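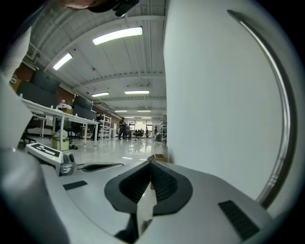

¿Y de verdad se puede entrenar un brazo sin haberlo movido ni una vez? Es lo que preguntan desde Tanthorpe al poco de recibir la documentación del método, y es también la duda que más nos llega por correo. La respuesta corta es que sí, con condiciones. La larga ocupa buena parte de esta página.

Preguntas frecuentes sobre Drevon
Recogida de demostraciones con pinza de mano y transferencia a brazo

Índice
Sobre el método
Sobre la recogida de datos
Sobre los resultados
Acceso y colaboración

Sobre el método

¿Qué es Drevon?
Es un procedimiento para enseñar tareas de manipulación a un brazo robótico a partir de demostraciones hechas por personas con una pinza de mano. La persona coge la pinza, hace la tarea y se graban las imágenes, la apertura de los dedos y la trayectoria. Con esas grabaciones se entrena una política que después se ejecuta en un brazo con los mismos dedos.

¿En qué se diferencia de la teleoperación?
En la teleoperación el operador mueve un brazo real a distancia y el brazo tiene que estar presente en todas las sesiones. En Drevon el brazo solo hace falta para la evaluación. A cambio se pierde una garantía: una trayectoria teleoperada es ejecutable por definición, y una trayectoria hecha a mano puede no serlo. Por eso hay un filtro cinemático antes del entrenamiento.

¿Qué hace el filtro cinemático?
Comprueba, para cada demostración, si el brazo de destino puede seguirla sin salirse de sus límites de articulación ni de velocidad. Las que no pasan se descartan enteras. Probamos a recortar solo el tramo problemático y el resultado fue peor – la política aprendía saltos.

¿Para qué sirven los marcadores impresos que se ven en la pinza?
Son marcadores fiduciales. Permiten obtener por visión la posición de la pieza en la que están pegados. No hay que taparlos con la mano ni con cinta. Si un marcador se ensucia o se raya, se sustituye y se repite la calibración.

¿Puedo usar otros dedos?
Se puede, pero hay que montar los mismos en la pinza de mano y en el brazo. Una política entrenada con un par de dedos no se transfiere bien a otro con distinta goma, aunque la geometría coincida.

Sobre la recogida de datos

¿Cuánto dura una sesión?
Unos 30 minutos, descanso aparte. Con sesiones más largas la gente empieza a hacer la tarea de forma mecánica y a acortar los movimientos, y eso se nota en los datos.

¿Cuántas demostraciones hacen falta?
Depende de la tarea. Para coger y dejar un objeto rígido en una mesa trabajamos con 80 demostraciones válidas, es decir, contadas después del filtro. Para tareas con dos contactos seguidos (abrir una tapa y sacar algo, por ejemplo) esa cantidad se queda corta y conviene ampliar por etapas, evaluando entre una y otra.

¿Hay que despejar la sala?
No. Se puede grabar en una sala de trabajo normal, con mesas, estanterías, sillas y gente al fondo. En Moura, el conjunto de datos que publicamos, hay bastante variedad de fondos y la mantenemos a propósito. Sí pedimos que nadie meta las manos en la zona de la tarea durante la demostración.

¿Qué pasa con los reflejos y la luz?
Los suelos brillantes y los fluorescentes de techo pueden dar problemas si la cámara apunta a ellos al inicio, porque la exposición automática se ajusta a la zona clara y la mesa sale oscura. Recomendamos fijar la exposición mirando hacia la superficie de trabajo. Las ventanas al fondo también cuentan.

¿Qué ocurre si aparecen personas en la grabación?
Se les pide autorización por escrito antes de grabar. En la versión pública se difuminan las caras. El cuerpo y la ropa se dejan como están.

¿Cada cuánto se calibra?
Al empezar el día, después de cualquier golpe y cada vez que se desmonta un dedo. La rutina se lanza desde el programa de captura Stullel, menú Herramientas, opción Calibrar apertura. Si el error supera el umbral, el programa no deja iniciar una grabación.

He grabado con la calibración del día anterior. ¿Se pueden salvar los datos?
A veces. Si se hace una calibración nueva sin haber tocado la pinza y los valores coinciden, se aceptan. Si no coinciden, no intentamos corregirlos.

Sobre los resultados

¿Qué tal funciona en el brazo?
En la evaluación de junio se hicieron 15 intentos por tarea. En la de colocar un vaso en una bandeja la política completó 14. En la de cerrar un cajón con un objeto en el borde completó nueve, y los fallos se repartieron entre agarres altos y paradas antes del contacto.

¿Se probó en una sala distinta?
Sí, en Tanthorpe, con otra mesa y otra iluminación, solo con la tarea del vaso. Completó 11 de 15. No hemos separado cuánto de la bajada se debe a la luz y cuánto a la altura de la mesa, que era distinta.

¿Por qué no publican una comparación con teleoperación?
Hicimos una pequeña, pero los operadores tenían más práctica con la pinza que con el mando y no nos parece justa. Está pendiente de repetir.

¿Funciona con objetos blandos?
Con paños, de forma irregular. Con bolsas de plástico, no. La apertura de los dedos da poca información cuando el material cede, y de momento no registramos fuerza.

Acceso y colaboración

¿Están disponibles los datos?
Moura se puede descargar para uso de investigación tras rellenar el formulario. Las demostraciones descartadas por el filtro van en una carpeta aparte – varios grupos las pidieron para estudiar los rechazos.

¿Y los planos de la pinza?
Se publican las piezas de la carcasa y la lista de tornillería. La placa electrónica está en revisión y saldrá con la siguiente versión.

¿Puedo enviar mis propias demostraciones?
Sí, si se han grabado con Stullel y se incluye el archivo de calibración de cada sesión. Sin ese archivo no podemos procesarlas.

¿Dónde aviso de un error?
En el formulario de contacto, indicando la versión del programa y el identificador de la sesión.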